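SKAVANO - The robotics club at Skavano High School is teaching a pair of robot arms to use a microwave, and club members are staying late every Monday to get it done.

The goal sounds simple. The arms have to open the door, put a bowl inside, close the door again and start the timer. The club has recorded 131 practice runs since February, with students guiding the arms through each move by hand so the software can learn from them. They want 4000 before the state showcase! 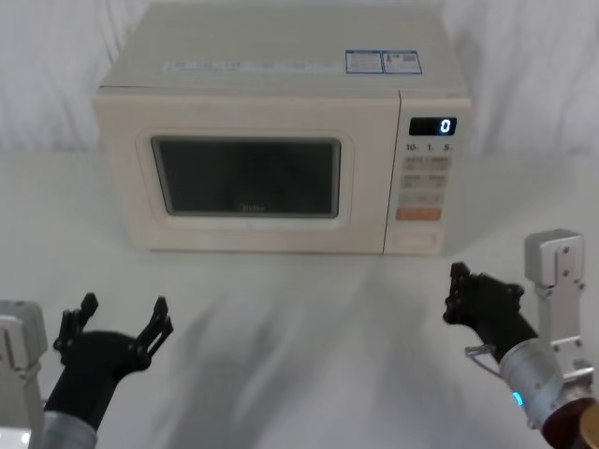
"The door is the fun part," said club president Agnes Blomqvist, a junior. "You push one big button and it pops open, which is easy for us, but the arm has to press hard enough without shoving the whole microwave across the table. We've done a lot of shoving."

Physics teacher Ragnvald Engebretsen started the club 2 years ago and says he has never seen students this excited about a kitchen appliance. One group handles the software, another works on the grippers, and freshman Linnea Lunde keeps the log of every run, good or bad.

Next up is the bowl, a plastic one for now. The club meets in Room 100 after the last bell, and new members are welcome all semester, with or without coding experience.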